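Black marble-look tabletop hides everything I drop on it. Any fix?

Asked by gesside_flat4 in Home > Surfaces and Furniture
Viewed 21 times

I have a black top with white veins running all over it, some of them a bit purple if you squint. I picked it because I thought a busy pattern would hide crumbs. It does. It also hides screws, pills, beads, the backs of earrings and one white game piece I have been missing since April.

Red things I can find from the doorway. Anything small and white just becomes another vein. I use the table for sorting little parts, so this comes up most evenings.
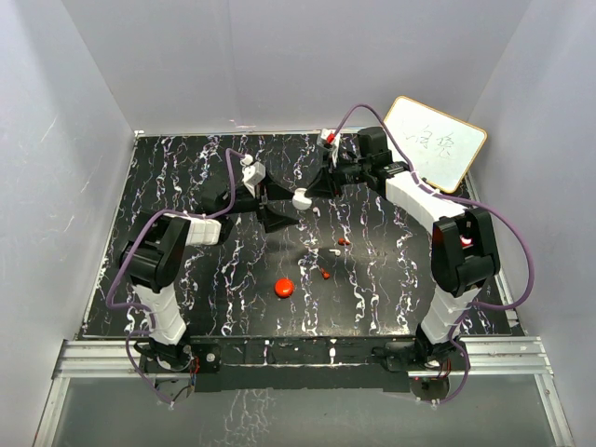

I don't want to paint it or replace it, and a tablecloth slides around and sends everything to the floor, where I have a whole other problem. Has anyone found something that works? Wipes down easily would be a bonus.

2 people have the same problem

3 answers

Best answer, chosen by asker
trullis_road

Get a plain mat in a color that none of your bits are. Mine is a dull green silicone baking mat, 32 cm on the short side, and it stays put without tape. Sort on the mat, eat off the rest. For things already lost, turn the ceiling light off and lay a flashlight flat on the table so the beam skims across. Veins don't cast shadows - screws do. Go along one edge, then turn and do it from the side, as flat pieces only show up from one direction.

Also stand your cups up, or keep them off the table altogether. I have lost more beads under and inside cups than anywhere else.

6 found this helpful

hollis_n_co

We had the same stuff in our kitchen in Fleltholm. We moved.

4 found this helpful

sortedish

Muffin tin. One kind of thing per hole. Doesn't solve the veins but at least the pieces never touch the table. Get the dark kind if your bits are white, obviously, I got the shiny one and had to go back to the store.

Comment from gesside_flat4: Tried the flashlight after dinner. Found two screws and a grain of rice I was very pleased with for a second. Game piece still at large. Ordering a mat.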